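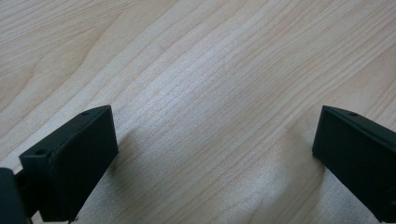 The pale tabletop, with light on the grain.

Araba Acheampong will talk to you about tables for as long as you let her, and I let her for most of an afternoon. She refinishes and resurfaces them in a shared shop behind the old Saltgate bakery, where she and her business partner, Hipólito Escobar, trade under the name Trirow. I'd gone over to ask about one pale table in particular (I'm in the market for one, more on that later) and came home with four pages of notes and a sandpaper sample in my coat pocket.

The first thing she did was make me crouch down. "You can't look at a top from standing up," she said. "You see the color from up there. Get your eye down near the edge and look across it, toward the window."

So I did, and she was right -- there was a stripe of light sitting on the surface, and inside it you could pick out the fine lines of the grain much better than you could anywhere else. Then I moved my head and the stripe moved too, and the part I'd been looking at went back to being plain beige. I must have done that for five minutes. Hipólito went and made coffee.

I asked her what she sees when she looks at a pale top like that. "Lines first. Are they tight or are they loose? On that one they're tight on one side and they open up on the other, and the color goes a little pink where they open up. I love that. People send those back! They say it doesn't match. Match what? It's one table."

The question I'd really come with was whether it was solid wood or veneer, and I'd been a little shy about asking, because I thought it might be rude. She laughed at me. "Everybody whispers it. Veneer is fine. My mother's dining table was veneer and six kids did homework on it." Her test is to follow the lines to the edge of the top and see whether they carry on over and down the side. If the pattern stops dead and a different one begins, you're probably looking at a thin face with a strip glued on. She also likes to look underneath, and she'll do it in a restaurant, with people eating. Her sister Elba Tapia (half sister, she corrected me, "but write sister") has stopped going out to lunch with her.

We got onto finish, which is where I'd braced myself to be bored and wasn't. The shine on a pale top is a matter of taste, she says, and her own taste has changed. When she started she put a high gloss on everything. "I wanted people to see that I'd done something. You'd walk in and there'd be this mirror in the middle of the kitchen." Now she stops a good deal sooner. She wants a bit of a glow when the light's low and nothing at all the rest of the day.

"How do you know when to stop?" I asked.

"I get annoyed," she said. "When I'm annoyed I put the rag down."

Hipólito, coming back with the coffee, said that wasn't true and that he has had to take the rag away from her. He's the quieter of the two and does most of the sanding. He told me he'd trained on floors, years of them, and that a floor teaches you to keep moving. "You stand still with a machine on a floor, you've made a dish. Same with a table, only smaller, and the customer eats off it." On veneer he hardly uses a machine at all. He works by hand with a block, along the grain, and he checks his progress by touch with his eyes shut. I tried it on a scrap board and felt nothing whatsoever, and he was very nice about it.

He'd brought the mugs on a tray, by the way, with a cloth under them. I noticed, and Araba noticed me noticing. Which brought us to rings.

"Ask me about rings," she said.

I asked her about rings.

"A white ring, don't panic. Leave it alone for a few days. Half the time people have made it worse by the time they call. They've had mayonnaise on it, toothpaste, cigarette ash. I had a man who ironed his." A dark ring is another matter, she says, and she gets a different look on her face when she talks about those. On a light wood a dark mark shows from across the room, and on a veneer there isn't much thickness to sand into. She'll try, but she tells people up front that she might only get it fainter.

What about everyday cleaning? She was almost disappointing on this. A soft cloth, barely damp, then a dry one, going the same way the lines go. No spray polish. She thinks the sprays leave a film that builds up, and then somebody brings her the table and she spends a morning taking off years of lemon. Hipólito put in that crumbs do more harm than people think, particularly when a laptop gets dragged back and forth over them, and I thought of my own desk and changed the subject.

I wanted to know about sun, too, since the room I have in mind faces west. She said pale woods tend to go more yellow over time and that she doesn't mind it, provided it happens evenly. The trouble is the fruit bowl. You leave a bowl in one place all summer, you pick it up, and there's a neat pale circle where it was. "Move your bowl," she said. "Move it every time you think of it. Ximena moves hers every Sun--" and then she stopped, because Ximena Ojeda, who rents the bench next to theirs and makes chair seats, called across that she does no such thing and that she doesn't own a bowl.

There's a fair amount of that kind of shouting in the shop. It's a nice place to spend time, a bit cold near the big door, and it smells of shellac and (still, somehow) of bread.

Before I left I asked Araba if she'd ever kept a table she was meant to sell. She went quiet and Hipólito started grinning into his mug. There are 3 at her place now, it seems, in an apartment with room for one. One is in the hallway. You have to turn sideways. "That one has the best grain I've ever seen," she said. "Long curves the whole way across, dark, light, dark, light. It isn't worth much. I paid nearly nothing for it. But I put my keys down on it at night and I look at it, and I'm not going to sell that to somebody who'll put a tablecloth on it."

She has views on tablecloths. We'll save those.

As for me, I've been quoted 1000 dollars for a resurfaced table with the same sort of light top, and I've asked for a week to think it over. Araba told me to come back in the evening and look at it again with the lights off and the door open. I said I would, and she said to bring a plate, a cup and whatever I usually have lying around, and to put it all down on the table and see if I still liked it.

Trirow takes visitors by arrangement and is closed for the first half of July. Knock hard, the sander's usually on.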